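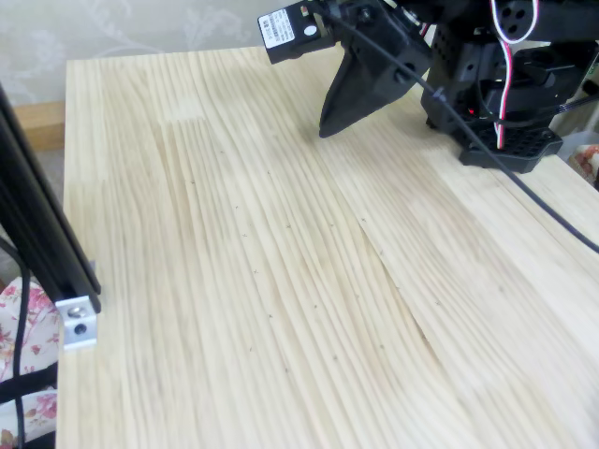 Search this forum
Search

Gripper tip lands 2 mm off after the arm warms up

stillo_liv
Small desktop arm at home, servo joints, bolted to a perforated plate on a pine table. I send the tip to a point just over the wood, then back to park, over and over. Cold it repeats fine. After 150 cycles it comes down 2 mm low, sometimes enough to touch. Backlash, or the servos? I have swapped the shoulder servo once already and it made no difference.
3 likes

pnegi
What is the plate fixed to? If it's only screwed into the pine, I'd look there first. Softwood gives under a load that keeps reversing.

Jolon_shop
I don't agree. Wood screws working loose would show up as wobble in every direction, and she says it's only low. My guess is the supply sagging. Measure the voltage at the far end of the servo cable while the arm is stretched out.

stillo_liv
Measured it. It drops by 0.3 V at full reach. The plate is on four short wood screws. One of them took half a turn.

pnegi
Half a turn is a lot on a short screw. Put bolts through the table with wide washers underneath. If the front edge of the plate lifts, the tip goes low and nowhere else.

Jolon_shop
OK, fair, if it's tipping forward then low makes sense. I'd still run thicker wire to the shoulder — 0.3 V is more than I'd accept.

akash_p
Cheap servos drift when they heat up, whatever the table is doing. We have the same trouble on the Sterley build in the shared shop. We let it run ten minutes, then zero it, and leave it alone.

pnegi
That covers it up. It doesn't fix it.

akash_p
It's a hobby arm. Covering it up is fine with me.

stillo_liv
Bolts went in last night, same wire for now. Down to less than 1 mm after the same run. Wire is next, I have to order some. Will post numbers in July when I'm back at the table.
2 likes

Jolon_shop
Tie the new wire down near the elbow or it will snag on the bracket.

10 replies · 3 shares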